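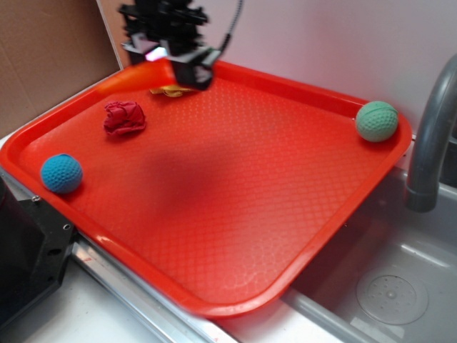 Küchenkram und andere Kleinigkeiten: meine Galerie vom Juli

Hallo ihr Lieben! Ich hab endlich mal wieder Zeit gefunden, die Galerie aufzuräumen und neu zu sortieren. Wer schon länger mitliest, weiß ja, dass ich eine Schwäche für Tabletts habe (und für Bälle, und für Lappen in Farben, die eigentlich keiner braucht). Diesmal geht es also um die Ecke neben der Spüle, die bei mir so eine Art Zwischenlager für alles ist. Da landet, was gespült, sortiert oder weggeräumt werden soll, und manchmal bleibt es da halt auch ein paar Tage liegen.

Nr. 48: Tablett an der Spüle
Rotorange, Kunststoff, mit hochgezogenem, rundem Rand. Ich mag vor allem den Boden mit dem feinen Rautenmuster, der glitzert bei Licht immer so schön! Drauf liegen zwei Noppenbälle, ach nein, Dellenbälle muss man wohl sagen, wie beim Golf. Einer ist knallblau, der andere blassgrün, und dazu gibt es ein rotes und ein gelbes Tuch, beide völlig zerknüllt. Gefaltet wird bei mir erst, wenn Besuch kommt.

Zum Tablett selbst: Das hab ich an einem Montag auf dem Flohmarkt in Iketham mitgenommen, für 2 Euro, und ich hätte auch das Doppelte gezahlt. Santino Herrera hatte den Stand neben der Bushaltestelle und wollte mir unbedingt noch einen Satz Schüsseln dazugeben, aber ich musste mit dem Rad zurück nach Prestham und hatte schon so kaum eine Hand frei. Den Schüsseln trauere ich ein bisschen nach.

Die Bälle kamen später dazu, ganz ohne Plan. Die rollen auf glatten Flächen ja sofort davon, und bis ich sie unter dem Schrank wieder rausgeangelt habe, ist der Kaffee kalt. Mit dem Rand drumherum bleiben sie wenigstens in der Nähe!

Und die Tücher, tja. Rot auf Rotorange ist natürlich so eine Sache, das rote übersehe ich ständig und suche dann die halbe Küche ab. Das gelbe finde ich immer. Lautaro Sepúlveda hat mir letztens geschrieben, ich solle einfach ein graues Tablett nehmen, dann würde man alles sofort sehen. Lieb gemeint, aber grau ist bei mir schon die ganze Ablage, und das Becken auch, und der Wasserhahn sowieso! Irgendwo muss die Farbe ja herkommen.

Noch schnell zu euren Fragen aus dem Gästebuch:

Nein, in die Spülmaschine kommt das Tablett bei mir nicht. Warmes Wasser, ein Spritzer Spülmittel und eine weiche Bürste für die Rillen, fertig. Danach hochkant abtropfen lassen, sonst steht das Wasser ewig im Muster.

Das Sieb im Abfluss mit den kleinen Löchern und dem Knopf in der Mitte ziehe ich zum Saubermachen raus und klopfe es über dem Müll aus. Wer beim Aufräumen mit Kleinteilen hantiert, sollte es unbedingt drinlassen (mein Lieblingsohrring lässt grüßen).

Verkauft wird nichts, auch nicht der blaue Ball. Tauschen würde ich höchstens gegen einen in Orange, also falls jemand einen übrig hat: Das Gästebuch ist offen, und ich schau abends meistens rein.

Galerie-Aufrufe bisher: 3321
Zurück zur Übersicht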